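Weekly inspection – two-arm folding cell, Stestholm bench 2
Checked by: Ibsa Wolde
Day: Monday, before first shift
Run counter at start: 1,045
Cycles since last inspection: 277

Mark each line OK, WATCH or FIX. Anything marked FIX keeps the cell off until it is cleared.

1. Rail and mounting brackets
Result: OK
Went along the rail with the hex key. Every bracket bolt was tight except one on the left arm, which took a slight turn. Paint marker line redone on that one. The lower groove had lint in it, brushed out.

2. Shoulder and elbow joints
Result: OK left, WATCH right
Power off, moved both arms by hand through full travel. Left is smooth. Right has a small notchy feel near the top of its reach. Same as last time, no worse. Tavares has the part number for the joint if we need it.

3. Cables
Result: WATCH
Purple cables run from each gripper over the white link and down past the rail. Check with the arm fully out and again with it folded back. There should be slack at both ends and no rubbing on the joint housing. The left one is fine. The right one had crept and was a little short at full reach, so I let out more slack and put on a new tie. Do not pull the ties down hard. Leave enough room that the cable can still slide.

4. Loops under the rail
Result: OK
Loops hang free and nothing is caught on the brackets. Keep feet and the vacuum hose away from them when cleaning the floor panel.

5. Grippers
Result: OK
Fingers wiped with a dry cloth. No chips or burrs on the tips. A rough tip will snag a thread and drag the whole piece, so run a fingernail along both edges. Open and close 10 times from the pendant and listen for a change in sound.

6. Table and panels
Result: OK
Light scuffs on the table top, none that catch cloth. Side and back panels are firm. Use the Ferkix wipes only, and let the surface dry before putting fabric down.

7. Position check with cloth
Result: OK
Lay the dark cloth flat in the middle and bring both arms in at slow speed. Fingers should come to the cloth from either side without pushing it into a ridge. Stop there and look from the front before going on. The orange tub stays against the right wall for this check.

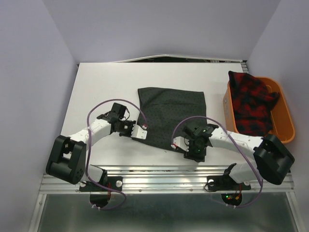 Does the position check have to be repeated after a cable is re-tied?
Only if the arm was unbolted or a joint was moved past its stop. For a cable tie alone, run both arms slowly through full reach once and watch the slack.

8. Fabric tub
Result: OK
The tub has to sit flat on the table. If cloth hangs over the lip a long way, push it back in before starting. The right arm clears the rim by up to 2 inches on the return path, and a hanging corner uses that up fast.

9. Indicator lights and small wiring
Result: WATCH
Lights came on as listed on the Tasau sheet. The thin wires under the right side need a proper clip. They are not under strain, but they hang lower than I like. Clip is on order – leave them alone until it comes.

10. Emergency stop
Result: OK
Pressed once with the arms moving at slow speed. Both stopped. Reset and pressed again from the other side of the bench, same result. Arms sag a little when power drops, so keep hands out from under the links.

Open items
Right joint, notchy feel: check again next week, call Tavares if it gets worse.
Clip for thin wires, right side: fit when it arrives.
Old September sheet is still taped to the bench leg. It has the wrong slow speed setting on it. Please use this one.

Cell released for use.
I. Wolde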